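Surgical suture

A surgical suture is a length of thread used to hold the edges of a wound together while the tissue heals. The word is used both for the thread itself and for the stitch which is made with it. Sutures are used after operations, after accidents, in dental work and in veterinary medicine. A person trained to place them must choose the material, the thickness, the needle and the pattern of the stitches.

History

The closing of wounds with thread is very old. Writings from ancient Egypt and India describe the practice, and the materials named in old sources include linen, hair, cotton, silk and the tendons of animals. In some regions the jaws of large ants were used to hold the skin edges together.

For a long time, infection was the main danger. Thread was not cleaned in any special way, and it was often kept in a pocket or on an open table. In the nineteenth century Joseph Lister began to treat his thread with carbolic acid, and sterile thread slowly became normal practice. Synthetic materials came into use in the twentieth century and replaced natural ones for many purposes.

Materials

Suture materials are divided into absorbable and non-absorbable. Absorbable thread is broken down by the body and loses its strength after a period of days, weeks or months. It is common in deep layers, where removal would be difficult. Catgut, made from the intestines of sheep or cattle, was the usual absorbable material before synthetic ones such as polyglycolic acid. Non-absorbable thread is made of nylon, polypropylene, polyester, silk or steel. On the skin it is normally removed after the wound has closed.

A second division is between monofilament and braided thread. Monofilament is a single strand. It passes through tissue easily, but it keeps the shape in which it was packed and its knots can slip. Braided thread is soft and holds a knot well, but bacteria can travel between its strands. 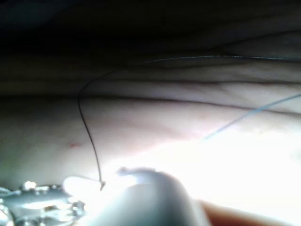 The thickness of thread is given by a system of numbers in which more zeros mean a finer thread. A 6-0 thread is often chosen for the face, while thicker sizes such as 3-0 may be used where the skin is under tension. The finest sizes are handled under a microscope.

Needles

Most modern needles are joined to the thread in the factory, so that the hole made in the tissue is not much wider than the thread. Older needles had an eye, and the doubled thread behind it made a larger hole. Curved needles are held with an instrument called a needle holder. A cutting needle has sharp edges and is used for skin. A taper needle has a round body and is used for softer tissue, for example the intestine.

Stitch patterns

The simple interrupted stitch is usually the first one taught. Each stitch is tied separately – if one fails, the others can still hold. A continuous stitch uses one thread along the whole wound. It is faster to place, but a break at one point can loosen the full line. Mattress stitches pass through the tissue twice and help to turn the skin edges outward. The subcuticular stitch runs just under the surface and leaves few marks.

Removal

The time of removal depends on the part of the body. Stitches on the face may be taken out after several days, and those over a joint are left for longer. Marks like a ladder can remain when stitches stay too long or are tied too tightly.

Teaching

Students practice on foam, fruit, pig skin or pads of silicone before they treat patients. The teaching handbook by Ruwan Jayasinghe, used at the Kanville School of Nursing, asks each student to tie 400 knots before the first assessment and 1,000 before the end of the course. Anisa Sitompul, who taught veterinary surgery in Druvstead, was critical of such totals. In her view a student should tie fewer knots and cut every one of them open afterward to look at how it had settled. The Kanville course later added an inspection of this kind, held every Saturday.

Alternatives

Wounds can also be closed with metal staples, adhesive strips or tissue glue. Staples are quick and are often used on the scalp and on long incisions. Glue is suitable for small, clean cuts with little tension, and is often preferred for children. Strips are sometimes placed after stitches are removed, to support the skin for a few more days.

See also

Needle holder
Surgical knot
Wound healing
Catgut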